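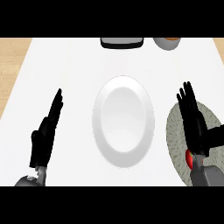
Speaker notes: "Do we need another loyalty program?"
Independent Grocers' evening, April. Half an hour plus questions.

Opening
Thank Itziar Bermúdez for the invitation. Say up front that I was asked to speak in favour and declined. Ask for hands: who has a loyalty card in their wallet right now? Keep your hand up if you know what it's saved you this year. (Wait. Most will go down.)

Slide 2. The claim
The usual pitch goes: members spend more than non-members, so the program makes people spend more. I've sat through this pitch from Clastico twice and from Rautiainen once, and the chart was nearly the same each time.
The people who sign up are the ones who were already in your shop three times a week. Of course they spend more. My mum spent more at the corner butcher than anyone on her street and he didn't give her a card for it.
Don't rush this one. Everything else hangs off it.

Slide 3. Kaltasano
Jarosław Ziółkowski let me use his numbers. Single store, decent car park, a supermarket ten minutes up the road. He signed up 1000 members in the first season and was thrilled.
Then he looked at who had swiped more than once. 798. Fine so far.
Then he looked at who had ever redeemed anything: 432.
Read those out slowly. The supplier's report only had the first one on the front page.
Jarosław disagrees with me about what this means, by the way. He thinks unredeemed points are free goodwill. I think they're a debt sitting on his books and a customer who forgot he exists. Let him argue it from the floor if he wants to.

Slide 4. What it costs
Software fee, monthly, goes up in year two. Check your contract.
The discount itself, mostly handed to people who would've paid full price.
Time at the till. "Have you got a card with us?" five hundred times a day, plus the phone number that won't come up, plus the queue behind.
Staff training every time somebody leaves.
I haven't put a total on the slide. Every shop's will be different and I don't trust anybody who offers you an average.

Slide 5. "But the data"
Ask what they've done with it. Povilas Sepp at Hisusis had four years of purchase history and used it to send one email about Christmas hams. He told me I could say that.
If you want to know what your regulars like, your cheese counter already knows.
Short mention of privacy. You're holding names and birthdays. Do you know where they're stored? Could you answer if a customer asked?

Slide 6. Where I might be wrong
Cafés. A paper stamp card costs next to nothing and people do seem to like them. I've not seen good evidence either way.
Towns with two near identical shops. Edgardo Manalo makes a fair case for this, and I couldn't knock it over.
Fuel tie-ins: skip if running late.

Slide 7. If you're going to do it anyway
Leave some customers out on purpose, for three months, and compare. Same neighbourhood, same sort of spending beforehand. If your supplier says that can't be done, ask why.
Write down now what result would make you cancel. Put it in a drawer.
One-year contract, no auto-renewal.

Questions
Virgilio Lagman has the roving mic. Someone will bring up airlines. Airlines sell points to banks; you don't.
Handouts are by the door, water's on the left.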